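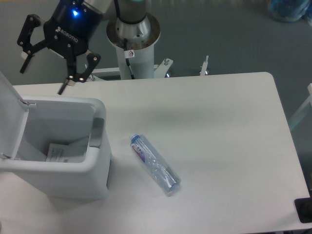 Rutherford, February 2026

4.2 Does an open lid help people sort?

Figure 1. Bin with lid open and bottle beside it on the table.

Much of the advice given to offices rests on the claim that an open bin gets used and a closed one does not. We doubt the claim is as strong as it is made to sound. Howlader and Chowdhury put it forward after watching a single lunchroom for two weeks, and later guides have repeated it with more confidence than the first authors showed.

Our own log covers 2674 items left on shared tables. Of these, 182 were plastic drink bottles that still had their caps on. If the lid were the main barrier, bottles should rarely be left within reach of an open bin. Figure 1 shows the kind of case that troubles this view: the white bin is open, there is paper or packaging in it, and a clear bottle with a blue cap lies on its side on the same table. A picture cannot tell us who left a bottle or why, and we do not treat the figure as evidence of a habit. It does show what our coders had to sort out.

The harder question is what counts as litter. Yeon, coding the first half of the log, marked any bottle lying down as discarded. Phromma marked the same bottles as "unclear" unless they had been left overnight. The two sets of codes disagreed often enough that we would not trust a result built on either one. A bottle on its side may belong to someone who means to come back for it, and a bin with paper in it may be read as a paper bin, whatever its owner intended.

We therefore report lid position as a background detail and make no claim for its effect. Studies that do make one should say how they told a dropped bottle from a parked one. Most of those we read do not.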